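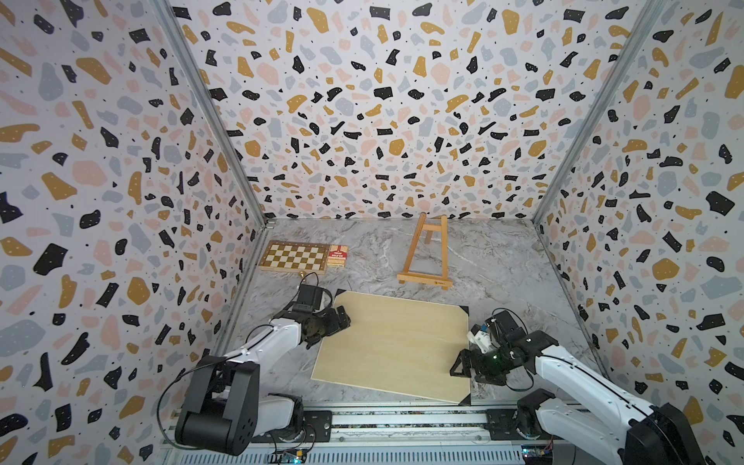
Stanisława Górecki replied this morning that the reading room should stay open through the lunch hour, even if the afternoon session has to begin later as a result. Her message reached the office before the mail did, and it settled a question that had been left open since December.

Mar 28, 2023

The office opened at the usual time. The heating in the east corridor was working again, although the room used for map storage remained cold and was kept closed until noon. A note to that effect was placed on the door.

The first matter of the day was the Gosselin deposit. The library has agreed to accept the papers on a permanent basis, with the exception of the household account books, which the family wishes to keep for the present. The agreement was signed and one copy was returned by registered mail. The deposit consists of 147 folders of letters, receipts, and printed programs from the former concert hall at Teveter. Several folders carry two numbers, one in pencil and one in ink, and the two do not agree. It was decided to follow the ink numbers and to record the pencil numbers in the notes field of the catalog. This will slow the listing, but a later reader may need them.

A letter was received from the town office at Kavik asking whether the library holds any plan of the old ferry landing. A search of the card index produced one entry, under "Landing, repairs to," with a shelf mark from the system in use before 2000. The old shelf marks have never been fully matched to the new ones. The request was acknowledged and the town office was told to expect an answer within 11 working days.

Lunch was taken at the desk. The new hours were then typed and sent to the printer. The reading room will open at 9, close at the customary hour, and remain staffed at midday. Readers may request up to four boxes at a time, as before. The rule on pens is unchanged.

In the afternoon the Pliklow binding samples were examined. The gray cloth is acceptable. The green is too close to the color already used for the parish registers and would cause confusion on the shelves. The sample in dark red has a pleasant surface but marks easily when handled, and a second piece has been requested before any order is placed. The price has risen again.

One reader stayed until closing, working through the school attendance books. He asked that they be held for him, and they were placed on the reserve shelf with a dated slip.

Still to be done: the reply to Kavik, the insurance form for the Gosselin papers, and the key to the lower cabinet, which has not been found.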